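October progress report: the fruit-sorting cell at Plenstead
By Siebe Van der Linden
3 shares · 2 comments

Dear Eusebio,

You asked for something fuller than the usual half page this time, so I've put down where the two-arm cell stands, what we spent the maintenance money on and what is still bothering us. The short version is that we are in much better shape than in the last report, and I'm really pleased with how the team has gone about it.

Last time I wrote that the grip on long fruit was drifting. Joris Stevens has now been through the whole wrist on both arms. He found play in the finger mounts on one of them (a mounting screw had backed out by most of a turn) and a set of finger faces on the other that had worn unevenly. Both pairs have been changed, the screws have thread lock on them, and there is a paint mark across each head so that anybody walking past can see if one has moved. It's a lovely cheap fix and I wish we'd done it in spring.

After the finger change we redid the wrist camera alignment from scratch. The old routine used a flat printed card, which was fine for flat things. The new one, which Joris wrote up over two evenings, has the arm come down over a banana with the fingers open, stop short, and compare where the fruit lies between the two tips with where the software thinks it lies. We do it at several angles along the curve.
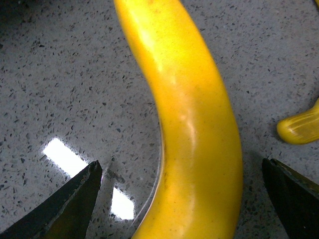 Fingers open either side of the banana during the wrist camera work.

The counter turned out to be the awkward part. It is a polished grey speckled surface and the overhead light bounces straight back off it, so the wrist camera gets bright white patches that the software sometimes took for an edge. Jozef Vermeulen has since moved one light and put a diffuser over the other, and he has added a check that throws out any edge found inside a glare patch. False edges in the daily test have gone from 24 to 3. I made him run it again on Thursday before I believed it, and it was 3 again!

Lubrication and cabling next. The joints on both arms have been greased to the Borkolard schedule, which we had let slip. The service interval is 2000 hours and the busier arm had got to 2816, so that one is on us. The hour counter now sends a message to Joris and to me when there is a fortnight left, and the grease and seals are kept in the cell cupboard so we aren't waiting on Van Wijk for a delivery. The wrist cables were re-dressed at the same time with a bit more slack at the last joint.

The biggest job was getting the two arms to share the table again. Once the fingers had been changed, the keep-out distances between them were wrong by the difference in finger length, and we ran at a crawl until Vicente Olivares had measured everything and entered the new values. He then set up a mixed table, with bananas and an apple outside the basket and more fruit in it, and worked through the positions where one arm has to reach across while the other waits. 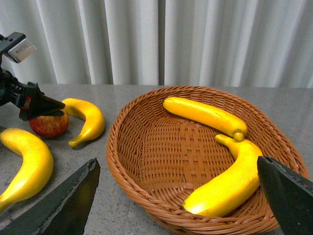 Vicente's mixed table: one arm at the apple, seen from the other arm's wrist.

Apples are harder on the fingers than I had expected. A flat, wedge-shaped tip has very little to hold on a round fruit if it arrives off centre, and the arm will happily push down on the top of the apple before it knows anything is wrong. We have lowered the downward force limit and shortened the time before it backs off. Vicente would like softer pads as well. Grultis have quoted for a set and the quote is inside this year's budget, so unless you object I'll order them.

We have also changed how the day begins. Whoever opens up looks at the paint marks, wipes the finger faces and the camera windows, jogs each joint through its range by hand control and then runs one short sort at reduced speed. Apples go in one basket and bananas in the other. If that passes, the cell goes up to normal speed. It takes less time than the kettle and has already caught a loose cable clip.

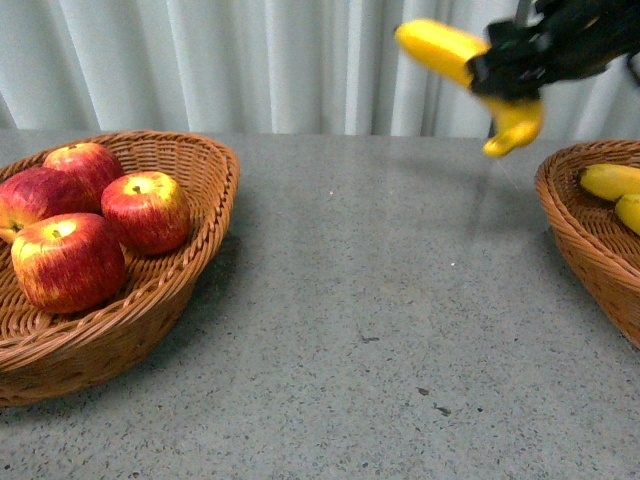 Siebe Van der Linden
Cell Lead, Plenstead

Carrying speed is the next thing to go after. With a banana held near the middle, the long ends swing a little when the arm changes direction, and we'd like to smooth the path between the baskets before we raise the speed limit at all. Jozef has a gentler curve ready to try. He also wants to move the baskets closer together, which would shorten the carry, but Vicente's keep-out values would need measuring again and he has asked, quite reasonably, for a week's peace first.

Still open:

The spare wrist camera hasn't arrived. If the one in use fails we would be down to a single arm until it does.

The maintenance log is half on paper and half in the shared folder. Joris is typing up the paper half.

We need a decision from you on the Grultis pads, and on whether the Borkolard service visit should go ahead now that we've done the greasing ourselves. I would keep the visit, as they check the brakes and we can't.

Do come and see it running if you're over this way. Mornings are best, any time after half past nine.

Siebe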